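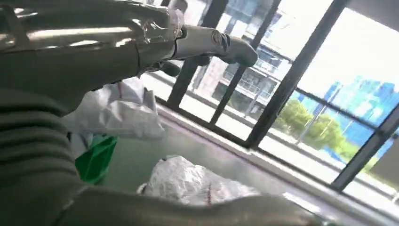
*A metallic robotic hand over the worktable at Skadeo's Clarkport site.*

**Skadeo pauses bag-handling work after finger joint fault**

CLARKPORT, Tuesday, July 1, 2025. Skadeo has suspended unattended operation of its Hindholm hands following a fault in which a finger joint held grip force for 30 seconds after a release command. There were no injuries. The fault was logged 5 times in around 3,000 cycles.

"The joint reported open while still loaded," said Anel Potgieter, controls lead. Release checks now read motor current as well as position.
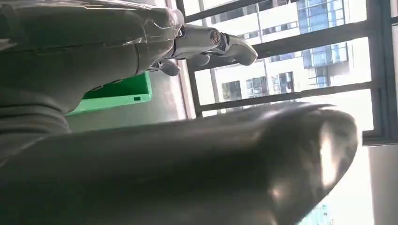
**When will unattended operation resume?**
After two weeks of supervised running with no repeat of the fault.

Contact: Ditte Brynjólfsdóttir, Skadeo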